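一台双臂工作台的日常：访设备维护负责人
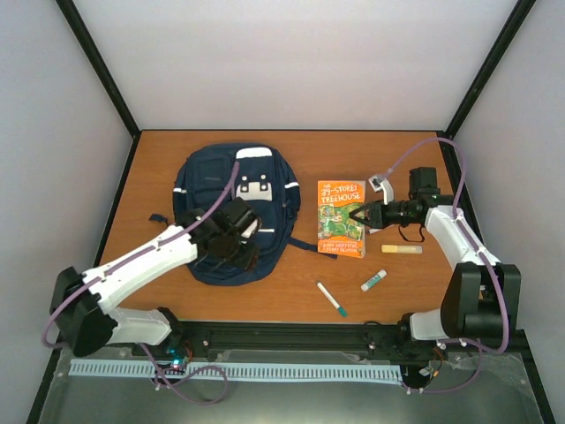
Vemine 双臂操作实验室　设备与维护组

2020年5月6日

约好的时间是早上九点，维护负责人已经在工作台旁边了。他请我先等五分钟，他要把一份检查表填完。表格是纸的，夹在一块板上，用铅笔写。我问为什么不用电脑，他说手上常常有油，键盘会脏。

这个工作台在实验室里叫“二号台”。两条白色机械臂装在桌子近侧的一根黑色导轨上，台面是红褐色的木面，左右和后面都有浅色的围板。它现在做的任务是整理书包：一条臂管书包，另一条臂管书和文具。我本来想谈任务，但是他更愿意谈机器，我们的谈话也就一直围绕机器。

“任务是别的同事的事情，”他说，“我负责的是，他们早上来的时候，两条臂都能动，而且动得跟昨天一样。”

“跟昨天一样”这句话，他在一个上午里说了很多次。我请他解释。他说，机械臂坏了反而容易处理，因为坏了大家都知道。比较麻烦的是它慢慢地变：某一个关节的零点偏了一点，相机支架松了一点，夹爪的指尖磨掉一点。每一个变化都很小，程序不会报警，可是夹书的时候，指尖就会碰到封面，没有夹住书的边。

“书是很好的检查工具。”他说。现在台上用的是一本橙色封面的《The 39-Storey Treehouse》。“它有一定的厚度，边是直的。夹爪从右边过去，如果位置是对的，两个指尖应该在书边的两侧。如果不对，您站在这里用眼睛就能看出来。书包不行，书包是软的，夹歪了也能夹起来，您什么都学不到。”

我问他每天的检查从哪里开始。他说从线开始，不从机械臂开始。

两条臂上都有紫色的线，沿着前臂走，到肘部绕一个弯。左臂的线用白色小夹子固定在前臂上。他认为这个弯是整台设备里最值得看的地方。“弯留得太小，肘部伸直的时候会拉住线，接头受力。弯留得太大，线会挂到旁边的东西。我们刚装好的时候留得太小。二月份，右臂的相机画面有时候会断，断一下又好了。我们查了软件，查了电源，换了一个端口，都没有用。最后是一位同事把手放在线上，让机械臂慢慢走一遍，感觉到线在某一个姿势绷紧了。”

那次以后，他们把两条臂的线都重新走了一遍。步骤他说得很详细，我照他的顺序写在这里。先断电，等指示灯全部灭掉。然后把所有夹子打开，线完全放松。一个人用手把机械臂推到伸得最远的姿势，另一个人从相机一端开始放线，到肘部的时候留出一个弯。再把臂推到收得最紧的姿势，看这个弯会落到哪里。两个姿势都满意了，才把夹子扣上。“夹子不可以扣得太死，”他补充，“线要能在里面转一点点。”

桌子前面有一条长的浅色线槽，侧面开着许多细缝，像梳子。线从缝里进出，所以换一根线的时候不用把整条槽拆开。线槽是 Gruber 的，他说这个牌子的盖子比较紧，开始他不喜欢，后来觉得紧也有好处，震动的时候不会自己弹开。

不过我注意到，并不是所有的线都在槽里。有一根紫色的线从左臂底座旁边垂下来，跨过线槽，在前面松松地绕了一个圈。右臂底座旁边也有一束橙色和深色的线露在外面，带着一个白色接头。我问这样是不是不太规范。

他笑了，承认不太好看。“如果客户来，我会整理一下。但是这些接头我经常要拔，放在槽里面，我每次要开盖子。我宁可它在外面，能看见。规定只有一条：外面的线不可以越过导轨到台面那一边去。到了台面那一边，就是机械臂的地方。”

接下来谈相机。右臂的夹爪上方有一个弯的白色支架，上面是一个小的方形相机。支架是实验室自己做的，设计来自合作单位 Bukano，他们改过三次。第一版太长，臂一停，相机还要晃一会儿。第二版够硬，但是挡住了拧夹爪螺丝的位置，每次换指尖都要先拆相机，拆完又要重新标定。“标定一次不难，难的是每个星期都标定。”现在的这一版是弯的，工具可以从旁边伸进去。

标定以后，他会做一件软件里没有要求的事：在支架和夹爪接触的地方用细笔画一条线，一半画在支架上，一半画在夹爪上。过几天再看，如果两半对不上，就说明支架动了。他说这个办法很旧，是他以前在机床厂学的，任何传感器都没有它便宜。

我问夹爪的指尖多久换一次。他翻出记录本给我看。黑色的两指夹爪，指尖的寿命定为2,000次夹取，到了就换，不管看起来好不好。每夹600次做一次中间检查，看指尖有没有磨圆，两个指尖合上的时候尖端是不是对齐。那天早上，右臂这一副指尖的计数是347。

“年轻的同事会问，看起来还是好的，为什么要扔掉。”他说，“我以前也这样想。后来有一副指尖我们用了很久没换，夹笔总是滑。大家以为是程序的问题，改了两天的夹持力，把力加得很大。换上新的指尖以后，力太大了，一支胶棒被夹裂。所以我们失去了两天，还有一支胶棒。”

说到胶棒，台面上的小件也归他管。除了书包和书，台上还有一支胶棒、一支白色笔杆的记号笔和一个黄色的管状物件。这些东西不贵，但是要换就要换同一种，因为直径差一点，夹爪合到底的位置就不同。他在柜子里留了备用的，一个抽屉装一种。备件的清单用的是 Flollora 的库存软件，他对这个软件评价一般：“查东西很快，输入东西很慢。我输入的时候比查的时候多。”

深蓝色的书包有它自己的问题。书包的带子很长，会伸到别的东西下面去，比如伸到书的下面。机械臂拉书包的时候，书也会跟着动。我以为他会说要把带子剪短或者固定起来，他说不会。“那是任务的一部分，真的书包就是这样。我关心的是带子不要卷进手腕里。”为此他在检查表上加了一行：每次开始以前，看一看两个手腕附近有没有可以挂住带子的地方，特别是下垂的线圈。右腕下面就有一小段黑色的线垂着。他说这一段现在的长度可以接受，但是他不喜欢，下次停机的时候想把它收短。

中间有人来问他能不能提前开机，他说不能，检查表还有两行。那位同事就走了，看起来已经习惯。

我想知道两条臂的维护是不是完全一样。他说安装上它们像照镜子一样，左右相反，但是用起来不一样。左臂经常要伸得很远，越过书包，前臂差不多是斜着横在台面上，肩和肘的负担比较大。右臂动作小，次数多，磨的是夹爪。所以左臂他多看关节的温度和底座的螺丝，右臂他多看指尖和相机。底座螺丝每个星期用扭力扳手查一遍，顺序是对角的。有一次他请人代班，那个人按顺时针一个一个拧过去，结果底座有一点点斜，右臂和左臂在台面中间相遇时高度不一样。现在扳手的盒子里贴了一张小图，写着一到四的号码。

最后我问，如果另外一个团队要搭一个同样的工作台，他有什么建议。他想了比较长的时间。

“导轨先装平。不要先装机械臂，再去调导轨，那样您会调很多天。然后，桌子前面留出站人的地方，我们这里留得有一点窄，我换线的时候要侧着身。还有，记录本放在机器旁边，不要放在办公室。放在办公室，就没有人写。”

他又说，围板最好用浅色、不反光的。他们起初用过一种有光泽的板，下午太阳进来的时候，相机看到的颜色跟上午不一样，任务组的同事很不高兴。后来换了现在这种，窗帘也加了一层。

谈话结束的时候，检查表填完了。他把铅笔夹回板上，请我退到黄线后面，然后通知隔壁可以上电。左臂先回零，右臂后回零，这个次序也是他定的。我问为什么是左边先，他说没有特别的原因，第一天是这样做的，后来就一直这样做。

采访与整理：设备与维护组。对检查表样张感兴趣的其他小组，可以到二号台旁边的文件盒里自取，用完请在登记页上写一下份数。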